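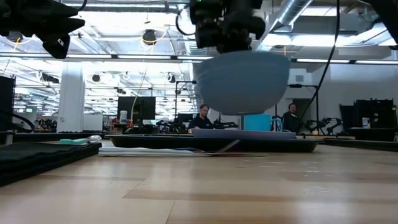 **Figure 2.** Table layout with the tray, the flat board and the teal box; the bowl is upside down above them.

### 3.2 Objects and table layout

We chose items of the kind people clear from a table after a meal or a small job. The set used at the Mokton site has a light blue-gray bowl, a lavender-gray board, a small teal box and a long black tray with a raised rim (Figure 2). Green folded material was kept in a stack at the left side of the table.

Enache and Chraibi prepared 80 layouts, split evenly between 8 participants. Each layout was judged by two raters, who marked whether an item was easy to reach, blocked or covered. Inverted bowls were scored separately — their rounded side gives no rim to hold from above. Disagreements were settled by Crăciun.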